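Review: the Grevix ribbed finger pads, after a semester of other people's homework

I run the Studness robotics club, a grand name for a bunch of students, a white table and a deadline. Every spring the beginners get the same project: pick up colored cubes, stack them, don't hurt anything. It sounds like an afternoon's work and has never once been done in an afternoon. This year we changed the finger pads, so I'm reviewing those, and since a pad is only as good as what it squeezes, I'm reviewing the Stokis cube files too.

The Grevix pads are dark, ribbed and rubbery, and they cost us 76 dollars a set, which for two bits of grippy material is a price you read twice. Fitting took 30 minutes according to the leaflet. It took us longer, most of it spent looking for the leaflet. They replaced the smooth Cormier pads we'd had for years, which held a cube about as firmly as a politician holds an opinion. 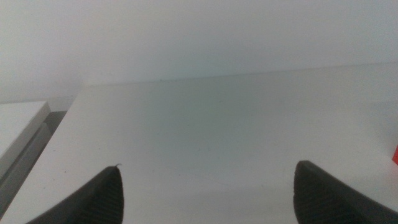 The grip is the good news. You can close on a cube a little off center, as beginners always do, and the ribs keep hold of it while the student works out what went wrong. With the Cormiers, a crooked grab meant the cube shot out sideways and somebody had to crawl after it. I've also turned down the closing force by a fair bit, and the motors seem grateful.

The bad news is fluff. These things collect it like a sweater in a cat shelter. Lint, thread, eraser crumbs, hair of uncertain ownership. It doesn't hurt the grip until there's a lot of it, but you'll want a stiff brush, and you'll want the students to use it, and good luck with that second one. Tape works too if you don't mind picking tape out of the ribs afterward.

On to the cubes. The Stokis files are free, they print without supports, and ours have survived a level of dropping that would void any warranty if they had one. My complaint is the instruction sheet, which tells you to start with the cubes "well spaced" and leaves it there. Students read that as a suggestion. Two cubes parked close together make for a much harder pick than the sheet lets on, and it's where most teams lose their first hour.

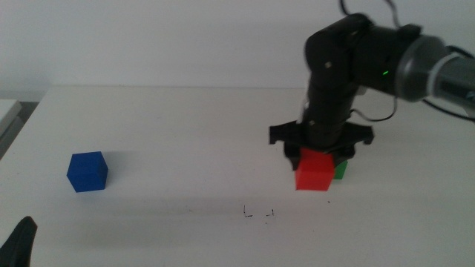

Going in for red, with green right behind it and blue keeping its distance.

We log every attempt (the club loves a spreadsheet more than it loves robots), and the term came to 383 tries. I won't pretend it was a fair test. Teams changed their code between runs, sometimes during them, and one week the table got bumped and everyone's positions were off until we measured again. Still, dropped cubes went from the main topic of conversation to an occasional event, and I give the pads most of the credit.

What they can't fix is placement. A pad that grips this well will also hold a crooked cube crooked all the way to the top of the pile, and letting go cleanly takes some care. Open too fast and the ribs give the cube a small farewell tug. We ended up adding a short pause before release, and a slower lift after it. 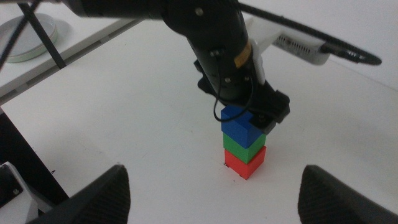
Blue on green on red. The club rules say nothing about straight.

Would I buy them again? Yes, with a sigh, and I'd order 2 sets so there's a clean one for demo day in June. If your students already grab things dead center every time, keep your old pads and spend the money on pizza. The Stokis cubes I'd recommend to anyone with a printer. Print extras, and skip black filament unless you enjoy losing them under the bench.

Pads: four out of five. Cubes: four and a half. Instruction sheet: we're using it to level the table.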